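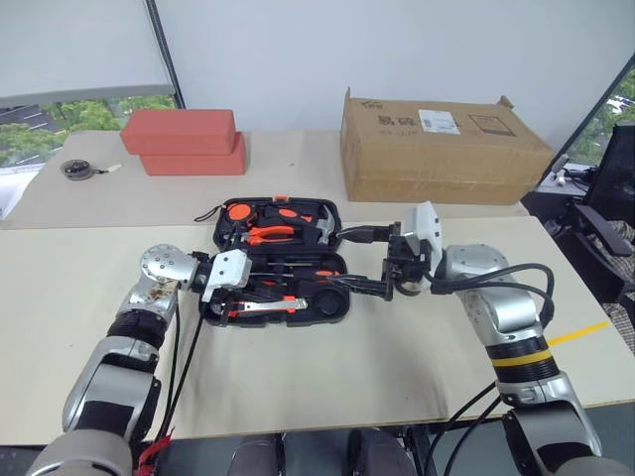 What is a socket wrench? It is a hand tool that turns nuts and bolts by means of a removable cup, called a socket, that fits over the head of the fastener.

Tools > Hand tools > Wrenches > Socket wrench

The socket wrench is one of the great time savers of the workshop. Most have a ratchet in the head, a small toothed wheel held by a spring-loaded catch, so the handle can swing back and forth while the fastener turns one way only. In a tight engine bay, where an open-end wrench has to be lifted off and reset after every short pull, this is a wonderful thing!

Parts

The square peg that holds the socket is the drive. Common drive sizes are 1/4, 3/8 and 1/2 inch, with larger ones used on trucks and farm machines. Small drives suit light work and narrow spaces, and big drives take much more force. Sockets come in inch and metric sizes, with either six or twelve points inside. Six-point sockets grip worn corners better, while twelve-point sockets slip on at more angles.

Ratchet teeth

A coarse wheel is strong and simple but needs a wide swing. Fine-toothed heads click forward with a tiny movement of the hand, and using one for the first time is a real pleasure.

Collecting

Old socket sets have a lively following. Collector Azra Kadrić's handlist of sets from the Plestine works covers 241 patterns, 17 of them with a sliding T-handle, and it is full of lovely detail on knurling, plating and stamped marks. The Geleck pattern, with its slim reversing lever, is especially prized.

Care

Wipe sockets dry before storing them, and put a little light grease on the ratchet wheel. A ratchet should not be used as a hammer, however tempting.

See also: torque wrench, breaker bar, hex key

Contact the editors | © Clisano Reference | Back to top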